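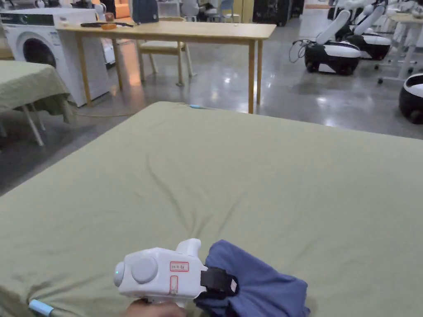
Can a machine do my laundry yet?

Friday, September 5, 2025

My sister-in-law asked me last weekend when she could buy a robot that folds clothes. She has three boys, so this was a serious question. I've been following household robots for years and I gave her the answer I always give, which is "not this Christmas," and she gave me the look I always get.

I think I owe her a better one. Laundry is where I'd look if you want to know how far along any of this is (forget the backflips, please). We've had a machine that washes for generations. You push in a heap, press a button and walk away. Everything after that is still hands: getting the wet lump out, finding the sleeves, turning the one leg that's inside out, folding, putting away. Grabbing cloth is the easy bit. Pick up a dark shirt off a bed and you've got a bunch of folds hanging from one point, and the collar could be anywhere in there. You and I give it a shake and know. A robot has to work it out from something that changes shape every time it's touched.

Pornthip Tanasarn ran a hotel laundry for years before she started writing about automation, and she wrote a piece in May that I keep sending to people. Her point was that big laundries already have machines that fold sheets beautifully, so long as a person feeds in the corners. The corners are the job! I'd never thought of it that way, and now I can't change a bed without thinking about it.

So what about the new stuff? I watched the long Plendel demo, all 105 minutes of it, and I liked it a lot more than the short one. The robot folded towels nicely. T-shirts were fine if they started out flat. Then it met a hoodie and spent ages on the hood, patting at it — I felt for the thing. Stesum's machine is quicker but wants you to hang each item on a clip first, and at that point I'd just as soon fold it myself.

People tell me the fix is more practice, meaning more examples of people doing the chore by hand for the machines to learn from. I mostly buy that. Towels looked hopeless 2 years ago and they don't now. But my house isn't a big open room with a nice clear floor. It has a cat, and a fitted sheet that has beaten every adult who lives here.

My guess is that shops and hotels get useful help well before homes do, with towels first and shirts after. For the rest of us I'd pay $3,000 tomorrow for something slow and ugly that could empty a dryer and pair socks overnight while I slept. It can take until breakfast for all I care. I've told my sister-in-law to keep the boys in training for now.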